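# Learning by Hand at Drindwood

Drindwood's packing hall has sorted small parts by hand for as long as anyone on the staff can remember. In December the company will bring its first robotic arms onto the late shift, and the people training them are the packers themselves. 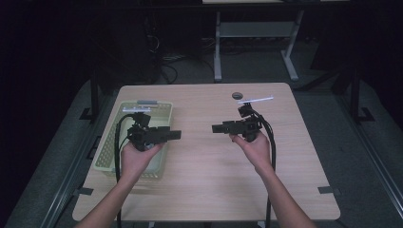

Under the program, known internally as Veteo, 11 packers have moved from the line to the training room for part of each week. They carry out ordinary handling tasks at a table with a gripper in each hand, and the recorded movements are used to teach the arms. Each participant completes some 200 repetitions of a task before the next one is assigned.

The work calls for a different kind of attention. A packer on the line reaches for a part without thinking about the wrist. With a gripper in the palm, the same reach must be planned, and an error is repeated from the start. Participants report that the first days are tiring for the forearms. Sessions were shortened after the first month, and a rest period now follows each one.

"I had to learn my own job again," said Kieran Rudd, a packer who joined the program in its first group. "My hands knew it. I didn't."

The company has stated that no position will be removed before the end of the pilot. Beyond that date the agreement with employees is less specific. Late-shift staff will be offered day posts, inspection duties or further work in training, but pay grades for the new roles have not been settled. Several packers have asked whether those whose movements are recorded should receive a continuing payment – a question management has agreed to take up in the next round of talks.

Droltance, the firm supplying the arms, will keep two technicians on site through the pilot. Supervisors will retain the authority to stop an arm at any time, and packers on the shift will have the same authority. The training room remains open to any employee who wishes to try the grippers before deciding whether to apply.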